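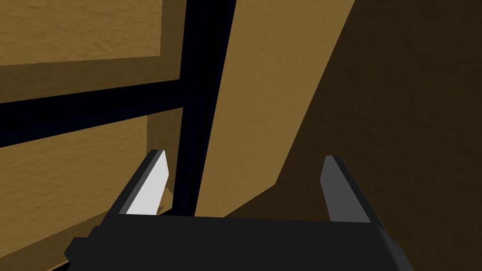 Rubber feet, jaw pads, grippy liners – all the same job really. Gets a shine on, stops gripping, you blame the tool. A pale grey pad on a dark jaw, like the left one up top, is the easiest sort to keep an eye on, dirt shows straight away. Black on black you have to go by feel. Run a thumb over it. Slippy? Clean it before you buy anything.

Cleaning. Warm water, drop of washing up liquid, old toothbrush. Rinse, dry with a tea towel, leave it overnight. No white spirit, it makes some rubber go gummy and then its bin time. Still shiny after that, rub lightly with fine sandpaper, one direction, then wipe the dust off.

Glueing a pad back on. Scrape ALL the old glue off first. Everyone skips this. Contact glue on both faces, thin, wait till tacky, press. Clamp it in a folded cloth and go and do something else. I use the Trolis one in the little tin, smells awful, open a window.

Chopping board sliding about? Damp cloth underneath, wrung right out. Or a square of that holey drawer liner. 82p off the market last time and I got 5 boards' worth out of it.

Jar lids – rubber glove, dry hands. Setareh Naseri two doors down swears by a thick elastic band round the lid and shes right, works better on the small ones.

Kitchen tongs. If the tips don't meet any more, bend one arm back gently with your hands, not pliers. Silicone tips that have split, throw them out, food gets in behind and you wont shift it.

Vice jaws. Offcuts of old leather belt, stuck on with double sided tape. Lasted me since November and still fine. Cork works too but crumbles at the corners.

Chair feet on lino: felt pads, the nail-in kind for timber legs. Stick-on ones pick up fluff and come off in a week. Hoover under the table before you start.

Draining rack next time, mine has gone rusty at the back again.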